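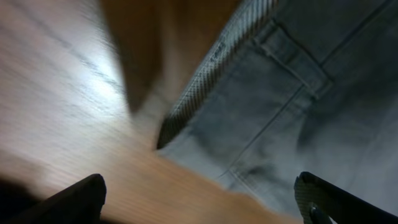
The wrist camera's view of a pair of jeans on the table, with the gripper open at the corner of the waistband.

The folding station at Firklow is a wooden table, a chair and a pair of handles on a stand. Whoever is in the chair holds the handles, and the robot's arms do what the handles do. Squeeze, and the fingers close. Lift, and the arm lifts. There is a slight delay, which new operators complain about for a day and then stop mentioning.

The job is folding pants. Firklow takes in returned clothing for online stores, checks it, folds it and sends it back to the shelf. Shirts go through a machine that was bought years ago and works well enough. Pants have always been done by hand. They come in too many shapes, and denim is the worst of them, stiff at the seams and floppy everywhere else.

The company tried programming the arms the usual way first, with fixed positions and fixed paths. It worked when the jeans were laid out the same way every time, and laying them out that way took longer than folding them. The project was dropped in August of that year and the arms sat under a sheet through the winter.

What brought them back was a change in method. The software, a package called Fumance, learns from recordings. A person folds a garment by remote control, and the system stores what the cameras saw next to how the arms moved. After enough of these it tries to work out the next movement from the camera view alone. At Firklow, each recording is called a run. As of 07/01/2018 the station had logged 2,334 of them, and the target is 3,000 before the next round of training.

A run starts with the jeans dropped on the table. Operators are told not to arrange them. The first move is nearly always to find the waistband, and most go for a corner of it, where the cloth is thick and stands up a little. The fingers come down open, one on each side, and close on the edge. Then comes a pull to flatten, a fold down the middle so one leg lies on the other, and two folds upward from the hem. A good operator does it in 44 seconds. The same person standing at the table with bare hands would be finished long before that.

The slow speed bothers visitors more than it bothers the staff. A person folding pants feels the cloth slip and tightens up without thinking about it. Through the handles there is nothing to feel. You learn to watch for it on the screen: a crease that stops moving when it should be following, or a belt loop sliding out from between the pads. Several operators said the wrist view is the one they use most once the fingers are near the cloth. It tilts and smears as the arm swings, and they look at the overhead view until it settles.

Mistakes are kept, up to a point. If an operator grabs too much cloth, lets go and tries again, the run counts. Those recordings turned out to be useful, as the early version of the system had only seen clean folds and froze when a grip failed. Runs where someone gives up are thrown out — so are runs where the operator reaches in by hand, which happens more than you might expect late in a shift.

Shifts at the station are short for that reason. Nobody sits for more than 30 minutes before trading places with someone on the sorting line. Shoulders get tired first, then eyes.

There is also the matter of style. Two people can fold the same jeans equally well and do it in a different order, and the system does poorly when it is shown both in equal amounts. It may begin one person's fold and switch to the other's partway. Firklow ended up printing a one-page sheet with the order of the folds and taping it beside the screen. The experienced folders did not love it. One had been starting from the hem for years and still does on her own table.

Holmgren, the firm that built the handles, has a second setup running at a uniform laundry in Brarnlow. The work pants there are all one cut, and operators needed far fewer runs to get a usable result. Firklow doesn't have that option. Its bins hold whatever people sent back, from children's sizes up, and stretch denim behaves very little like the heavy kind.

For now the arms fold on their own for part of each morning, with a person nearby to press stop. They handle straight-leg jeans best. Wide legs still tend to end up with one cuff hanging out, and those go back across the aisle to be folded by hand.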